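Joven Opens Its Second Stationery Refill Shop, in Rukenness

RUKENNESS – Joven, the family company for paper and writing goods, will open its second shop in June. The new shop stands on the harbor street, in the rooms of the former Rocha bakery, and it will sell refills for pens, markers and notebooks next to the usual stock. The doors open at 9 a.m.
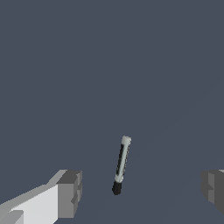

Customers of our first shop, in Grurnau, have asked us for many years to sell ink by the bottle and single parts for pens. In the new shop this becomes the main business. A marker pen with a pale cap and a black stripe along its barrel, for example, is a thing that most households throw away when it writes weakly. Our staff will look at such pens at the counter and tell the customer if a refill exists for the model. The advice is free of charge, also when the pen was bought in another place.

The shop has 70 square meters of sales space and keeps 536 articles in stock. Among them are 200 kinds of paper, sold by the sheet.

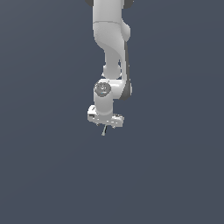
Page last changed: June, 4:15 p.m.

"My parents sold ink from a barrel, and I was allowed to fill the bottles after school," says Hendrik Van der Linden, managing director of Joven. "I am glad that we do this again. In Rukenness there was no paper shop since the old one on the market closed, and the teachers have told us this very clearly."

Schools in the town can order by list. The lists should reach the shop before the summer vacation, so that the packages are ready for the first day of classes. Parents can pick them up until 7 p.m. 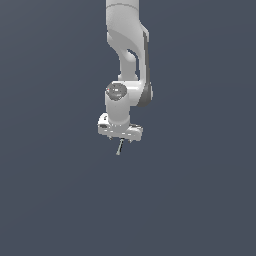 Picture: Joven. Free for use in the press with mention of the source.

The Grurnau shop stays open with the same hours. It will also take empty ink bottles back – they must be rinsed, and the lid should be on. For each bottle the customer receives a small credit on the next purchase.

Press contact: Joven, press office, Grurnau. Interviews with Mr. Van der Linden are possible in the mornings, by appointment.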